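Thread on debinding thick-section powder injection moulded parts, following the questions I got after the Plernotura workshop in July. Mostly 316L and 17-4PH, wax-polymer feedstock, solvent first stage. 1/17

The part in question is a valve body for Brallgate. Heaviest wall is 11 mm. Most published cycle times assume less than half that, and they do not scale linearly. Double the wall and you're closer to four times the hours in the bath. 2/17

Symptom: blistering on the heavy boss after thermal debind, none on the flange. Same tray, same furnace load. Sectioned parts showed a grey core with a distinct boundary. That core still had its wax when it went into the furnace. 3/17

First correction was weighing. We had been releasing parts from solvent on time alone. Now every tray carries a witness part from the same shot sequence, weighed green, then weighed again after drying. No mass loss figure, no furnace. 4/17

Dry properly before that second weighing. Retained heptane reads as retained wax and you'll put good parts back in the bath for nothing. Žydrūnas Sproģis caught this on our own data, and he was right to be annoyed. 5/17

Bath temperature: we ran it warmer to save hours and got cracks at the gate. Binder swells before it dissolves. Start cool, ramp once there is an open pore network at the surface. 6/17

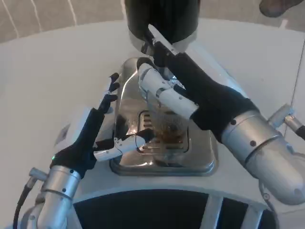 2 min read

Agitation. Flow over the tray matters less than people think once you're past the outer skin, as diffusion inside the wall is controlling. It does matter for keeping dissolved wax away from the parts. Check bath loading before you buy a bigger pump. 7/17

Setters. We moved from flat alumina plate to a ribbed setter from Vidal so the underside drains. Flat plate left the bottom face a full step behind the top. You could see it in the section. 8/17

Thermal stage: slow through the backbone polymer burnout, hold, then on to pre-sinter. Sweep gas direction across the tray is worth a look. Ours was running along the long axis and the last row sat in everyone else's vapour. 9/17

Armelle Vasseur asked whether catalytic debinding avoids all this. For acetal-based feedstock, it's much faster through a thick wall. It also means nitric acid handling, a different feedstock, new shrinkage factors and probably new tooling. Price the whole change. 10/17

Tooling note. The cavity is oversized for one specific feedstock at one solids loading. If the supplier moves the loading, your sintered dimensions move too. Ask for the lot certificate and read it. 11/17

Coring out: best fix, and the one customers like least. Hazel Park redrew the boss with a blind core from the back face and took the wall down to 7 mm. No change to the mating surface. 12/17

Result on the cored version: no blisters in the first three furnace loads, flatness inside drawing tolerance, less feedstock per shot. The core pin is slender and will need watching for deflection. 13/17

Gate position stayed put. I'd have liked it on the boss so the heavy section packs last, but the witness mark would land on a sealing face. We lengthened the hold instead and checked green density by section. 14/17

Green part handling: the robot pick was leaving a faint dent on the flange edge, invisible until sintered. Softer pads, lower grip pressure. Nestor Barredo has the settings for the Flondell cell if you're on the same press. 15/17

If you keep one record, keep green mass by cavity. It flags short packing, lot changes and a worn check ring well before the CMM does. 16/17

Will post the section micrographs once Brallgate clears them. Questions on solvent recovery go to Maëlys Mallet, who runs the still. 17/17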